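Subject: Re: [supplies] Skewers and chopsticks, storage
From: A-yeong Ko
Date: 3/22/19

On the storage question from earlier in the thread:

> We have 954 skewers left over from the December dinner and no good
> place for them. The paper sleeves split as soon as you open them.
> Does anyone keep theirs in something that works? I was looking at
> the tall Felletti jar but it seems narrow.
> Shin

We tried the Felletti jar at the Fuvilham kitchen and gave up on it after two months. It is fine for chopsticks. Skewers pack in so tight that you pull out a fistful when you want three, and the points end up facing every which way.

A plastic basket with holes in the sides does the job better. Put the sticks in lying down, all pointing the same direction, and don't fill it to the rim. If they are longer than the basket, set them corner to corner and let the ends rest on the edge. Take them out as a bundle and sort on a table, with the basket right next to you. 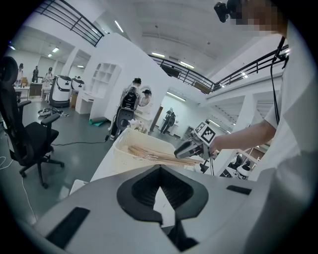 Wash the basket first and let it dry overnight. Wood picks up any damp left in the corners and you get gray spots. Ours came from Dondent and the grid is small enough that thin skewers don't slip through, but check that before you buy, as the bigger size has wider holes.

I can take 740 of yours if you want to get rid of them. We go through a lot in the spring. Let me know before you order anything.

A-yeong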